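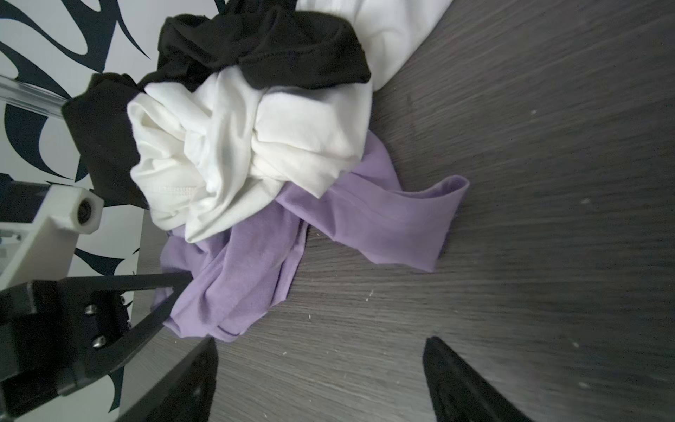

WOTISACH, 22 April 2026 - Keltumo today announced that its clothing take-back program, first offered at the company's Wotisach store, will be extended to all Vustness locations in July. Customers will be able to hand in used clothing of any brand at the service desk during normal opening hours, with no purchase required.

Under the program, garments are sorted by hand into items fit for resale, items that need minor repair and items suitable only for fiber recycling. Clothing in the first two groups will be offered in a dedicated section of each Vustness store. The remainder will be sent to a textile recycler under a contract that rules out landfill disposal.

Customers who hand in a full bag will receive a voucher worth 3 dollars toward any repair carried out in store. Vouchers are limited to two per household each month and may not be exchanged for cash.

"Most of what people bring us is everyday clothing - T-shirts, sweatpants, children's wear - and much of it has years of use left," the company said in a statement. "Extending the program gives more of our customers a place to take it."

Keltumo expects to collect roughly 500 bags in the first month of the wider program. The company will also hire 50 part-time employees to staff the sorting rooms and repair counters. Applications will be accepted through the Vustness website.

Clothing should be clean, dry and packed in a closed bag. Shoes, pillows, carpets and items soiled with paint or oil cannot be accepted. Donors are asked to check all pockets before handing in their bags, as Keltumo cannot return personal belongings once sorting has begun.

Retailers interested in stocking repaired garments may contact Keltumo Sales, Wotisach office. Media inquiries should be directed to the Keltumo press office.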